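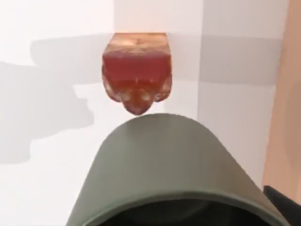 Those of you who have been following the simulator work since the winter will remember that our biggest headache has been contact, and in particular the moment just before contact, when the planner believes it has a little room to spare and the physics engine has its own opinion. We have spent most of May on this, and I'm very pleased to say there is something to tell you at last! The wrist view is where the trouble shows itself most clearly. The red bottle hangs upside down over the curve of the finger with only a sliver of white between them, and those lobed feet on the base (lovely to look at, dreadful to compute with) are exactly the sort of shape our old collision checker rounded off into one smooth lump. A lump is quick to test against. A lump also has the planner thinking it is touching when it isn't, and then it backs away politely and tries again, and again, until the episode times out and someone in the office sighs.

So Pratetico, our planner, now talks to a new distance module which we have called Pascual, after a good deal of arguing over lunch. Pascual keeps the old rounded shapes for anything far away, and swaps in a much finer set of pieces once two bodies come near one another. The bottle in its full form is made of 141 convex pieces, where it used to be a single hull. I had fully expected this to slow everything to a crawl, and Imre Halász, who wrote nearly all of it, had to show me the timings twice before I would put the kettle on and celebrate. A control step that asks for fine distances now takes 5 milliseconds, and most steps never ask at all.

We ran the whole nightly set on it, 1236 episodes in all, with the same random seeds as the month before so that we could compare like with like. In the old runs, 327 episodes ended with the planner backing away from a contact that wasn't there. I won't give you the new figure yet, as Imre found a fault in how we were labelling time-outs and we would sooner count again properly than have to write to you with a red face. It is a good deal smaller, though, and I think he will let me say that much.

The other half of the month went on the tabletop layouts, where two arms share one white table and have to keep out of each other's way while they get at whatever is standing on it. Pratetico plans for both arms together, which sounds very grand, but in practice it plans one, then the other, then goes back and apologises to the first. The new module helps here too, for the plain reason that an arm which knows its true clearance doesn't claim half the table for itself. We have also moved shelf units over to the fine shapes. Previously the planner treated a shelf as a solid box, so any goal inside a compartment was thrown out as impossible before the search had even begun. I am a little embarrassed by how long that went unnoticed.
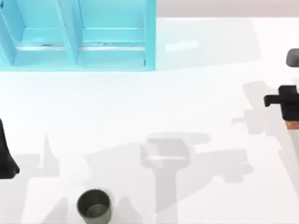

The shared table from overhead, with the blue shelf at top left, the green cup at the bottom and a gripper coming in from either side.

Views like this one are also what the perception side of the house, Katon, has to work from, and Katon has been having a harder time of it. Shadows are the culprit. It learned on scenes with very soft, even lighting, and now that we have turned the lights up to something more like a real room it has started reporting dark, solid-looking things lying on the table which are only the outlines of the arms. The planner, being an obedient soul, then goes round them. For the moment we check each suspicious region against the known pose of both arms and drop it if the shadow falls where the lamp says it should. It's a patch, and it won't do once we leave the simulator, so retraining with mixed lighting is next on the list.

A word about Plotar, as several of you wrote in to ask. Yes, the viewer will draw the Pascual distances as little lines between the nearest points, and yes, you can scrub back and forth through an episode and watch them shrink. It does this today, provided you don't resize the window. Please don't resize the window. The fix is sitting in review and should be merged by Friday.

If you keep your own object models, have a look at the conversion notes before you update, as the old hull files will still load but you'll get none of the benefit from them. Anything with handles, feet or a hollow inside is well worth converting first. Send the awkward ones to Imre, who says he is collecting them.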